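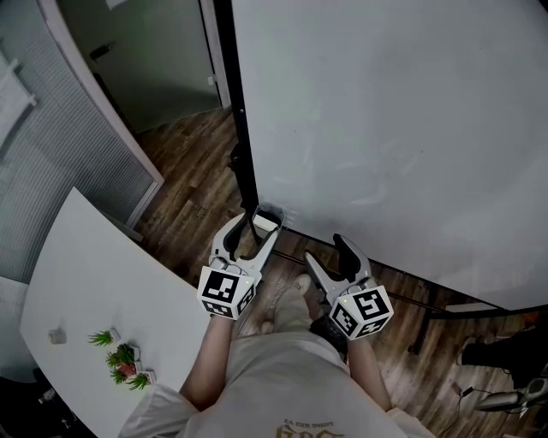 Plellik Studio Members Club » Fixtures & Upkeep

Thread: whiteboard, smudges and where it lives

zhavlicek
Zdeňka Havlíček here, for those who only know me from the sign-up sheet. Can we talk about the big whiteboard? It's gone that faint smudgy gray again and I'd love it clean before the April open evening. Also I vote we push it over to the slatted wall. It eats so much floor where it is!

mopbucket50
Dry cloth first, then a little rubbing alcohol. Please don't use the Sriwong spray, it left ours at work streaky for weeks.

tallhat
Disagree, I've used Sriwong for years and it's fine if you wipe it off right away. And please leave the board alone, near the doorway is handy. Push it to the slats and you're squeezing past the white table every time.

zhavlicek
The table can move too (it's only holding up the little succulents, lol).

mopbucket50
Leave my succulents out of this. They're fake, they've survived everything, and I like them on the curved end.

fern_213
If you do shift it, hold it by the black frame and watch the legs on that wood floor. Could we get felt pads? Stenarar has packs of 11, weird number but ok.

tallhat
Pads yes, moving no.

zhavlicek
Ok, I'll order pads and do the alcohol thing. We can fight about the wall later.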